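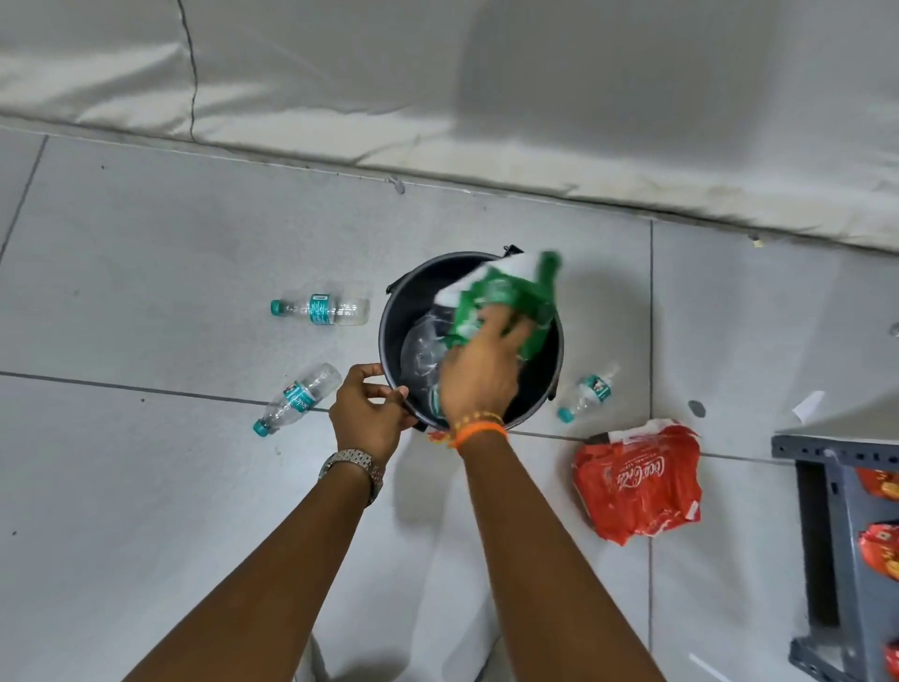
What the Town Throws Away

Household waste in Skerlow leaves the curb before most residents are awake. The first truck turns out of the municipal depot at 4:30 in the morning, and by the time the bakery on Harbor Road opens its shutters, the northern streets have already been served. For many years that was the extent of the public's interest in the matter. A change in the collection rules, introduced in October, has altered it considerably.

Under the revised arrangements, soft plastics are no longer accepted with rigid containers. Films, wrappers, pouches and carrier bags are to be placed with general waste until a separate collection can be established. Bottles, tubs and trays continue to be recycled as before. The district describes the change as temporary. It applies to 3,489 households, including those in the outlying settlement of Joltitz, where collection takes place every second week.

The decision followed a long period of difficulty at the Verar sorting facility, which receives material from Skerlow and several neighboring districts. Thin film winds itself around the rotating shafts of the sorting screens, and the line must be stopped while it is cut away by hand. Last winter, stoppages had become a daily occurrence.

"A screen that is wrapped in film stops behaving as a screen," said Lærke Þórarinsdóttir, operations manager at Verar. "Paper goes where the bottles should go, bottles go where the paper should go, and the bales at the far end are rejected by the buyer. We were paying to sort material and then paying again to dispose of it."

Flexible packaging presents a particular problem for any recycling system. A single pouch may contain several layers of different materials, bonded together to keep out air and moisture. Each layer serves a purpose on the store shelf, and together they are very hard to separate. Printed color adds a further complication, as inks tend to darken the recovered plastic and limit its use to items such as refuse sacks and drainage pipe.

Volume is also a concern. Film weighs very little and occupies a great deal of space. A kitchen bin that appears full may hold mostly air trapped between wrappers, and the same is true, on a larger scale, of the truck that empties it. Sem Mulder, who plans the collection routes for the district, notes that vehicles are frequently full by volume long before they approach their permitted weight. Two of the southern rounds now require a second trip to the transfer station.

Reaction among residents has been mixed. Letters received by the district office in the first weeks expressed confusion more often than opposition. A number of correspondents asked whether bread bags were affected (they are), whether a yogurt lid counted as film (the foil type does not) and whether they might go on saving soft plastics at home until the separate collection began. The district advises against storing material that has been in contact with meat or fish.

Others have questioned the principle. Lies Baert, who has lived on Skinner Street since the first recycling boxes were issued there, regards the change as a step backward. "We spent years teaching our children to keep these things out of the trash," she said. "I understand the explanation about the machines. I should still like to see a date."

No date has been given. A trial collection of soft plastics, using store drop-off points at two locations, is expected to open in the spring, subject to a contract with a reprocessor. Rafsan Abeysekara, head of environmental services, confirmed that discussions were under way and that price remained the principal obstacle. Recovered film must compete with new plastic, and new plastic is at present inexpensive.

"A collection without a buyer is a storage problem," Mr. Abeysekara said. "Other districts have found themselves with warehouses full of baled film and no means of moving it. We would prefer to begin later and be certain of the outlet."

In the meantime, the district has revised its printed guide. The new edition replaces the former list of symbols, which many households found difficult to follow, with a simple test: packaging that can be crushed in the hand and does not hold its shape is to be treated as soft plastic. Jasper Geerts, who oversaw the redesign, acknowledges that thin trays remain a source of error. They will be addressed in a supplement, to be delivered with the winter collection calendar.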